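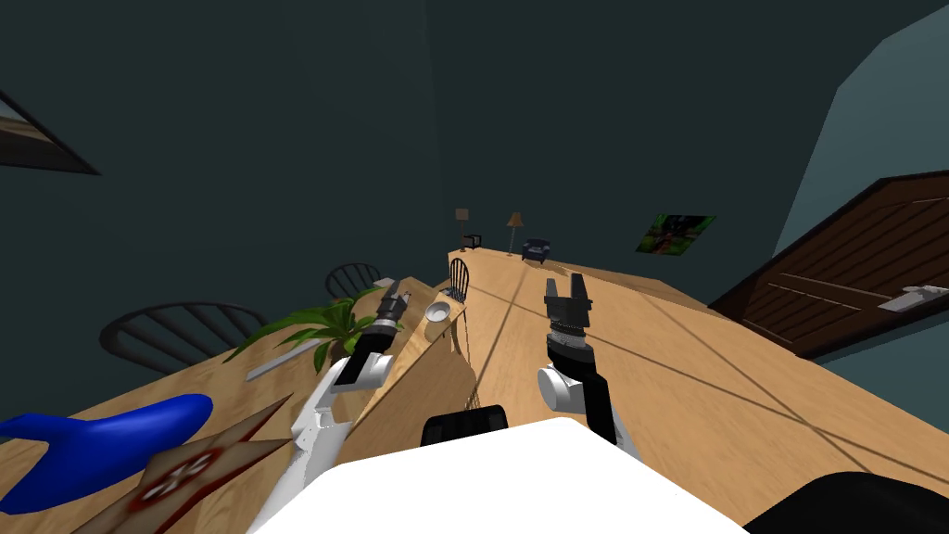
Second serve, second month

I have now kept a record of every serve I hit in practice since June began, and the count stands at 2,218. The purpose was to find out why my second serve lands short under pressure. I play at club level, in the lower half of the Tunley ladder, and I lose more games to double faults than to anything an opponent does.

The method is dull. I take a basket to the far court, hit first from the deuce side, then from the advantage side, and write down one of four codes after each ball: in, net, long, wide. I don't record speed. I have no means of measuring it that I trust, and the app I tried disagreed with itself by a wide margin on what felt like identical serves.

The first thing the notes showed was that my long serves are rare. Almost every second serve I miss goes into the net, and most of those hit the top third of it. I had assumed the reverse, and had spent a good part of the winter trying to add topspin to bring the ball down. It was already coming down.

The second thing concerned the toss. I filmed myself from the side for one session and compared the release point on first and second serves. On the second serve I let go of the ball lower, and the contact point drops with it. A lower contact point with the same upward swing gives less clearance, and the racket face tends to close a little earlier. I could feel none of this while playing.

I restrung during the same period, which muddies the figures. The old set was a stiff polyester at a tension I had copied from a stronger player. The stringer in Ulberg suggested going down by 2 kilos and putting a multifilament from Zusero in the crosses. Racket weight with strings and overgrip is now 320 grams. Depth on groundstrokes went up straight away and I needed a fortnight to get the ball back inside the baseline. The effect on the serve is harder to separate out — I had begun correcting the toss a few days earlier, and should have left one or the other alone.

For anyone who wants to do the same, I would make these changes:

Record the two sides separately from the start. I merged them for the first 700 serves and can't recover the difference.

Hit second serves in pairs, with a walk to the back fence between pairs. Ten in a row is a rhythm exercise and has little in common with a match.

Note the wind. The far court is exposed at the car park end and the ball drifts noticeably in the late afternoon.

The match results so far are thin. In the Shaikh Cup first round I served four double faults over three sets, against a usual figure nearer nine, and lost anyway on a poor run of backhand returns. In the ladder match after it I served six. The toss had dropped again by the third set, going by where the misses went.

The next block of practice will be advantage side only, old balls, with the toss height checked against the top rail of the fence. I'll post the table when the block is finished.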